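Home » Work with us » Packers wanted, veg and fruit boxes

Posted 2022-11-12

Packers wanted – part time, starts soon as we can get you in

Prisier does fruit and veg boxes for homes and small cafes on the Skikton side of town. Orders have gone up faster than we planned and we need more hands on the sorting tables. No experience needed. Must be OK standing up, OK with a cold room in the mornings, OK with onions.

Shifts are 4 hours, mornings or afternoons, your pick if you tell us early enough. Up to 26 hours a week if you want them, less is fine. Runs to the end of March, maybe longer for the right people. Pay goes out every fortnight, holiday pay on top. You get a box to take home each week aswell. 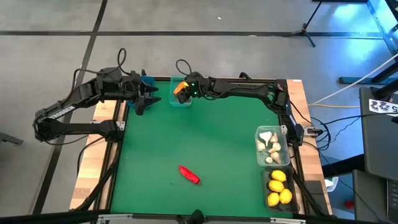
Sorting is most of the job. Stuff comes in mixed and you get it into tubs by kind, then the tubs go down the line to whoever is making up the boxes. Garlic in one tub, lemons in their own tray, and so on, and don't fret if the bulbs are all different sizes, we sell them like that. A red pepper still lying out on the green has to go in somewhere before you call the table done. Anything soft or split goes in the bucket under the bench – ask if not sure, we would rather you asked.

Rest of the job: folding boxes, sticking labels on, wiping down, sweeping up at the end. Some lifting, nothing over 12 kilos. Gloves and apron given. Bring flat shoes with a proper grip, no sandals please.

Good if you have (not a must):
food hygiene certificate
a bit of shop, kitchen or market work
own way of getting here before the buses start
some idea what a celeriac looks like

Where: Unit 32, Jalali Yard, round the back past the tyre place. Blue bell on the left hand door. Parking is tight, bikes can come inside.

To apply, send a few lines to Impi Niskanen through the contact form, put PACKER in the subject. Say which days you can't do and when you could start. CV if you have one, dont write one specially. We ring people back in the afternoons so leave a number that works.

Under 18s – sorry, not for this one. Drivers, see the seperate advert for the Damach round.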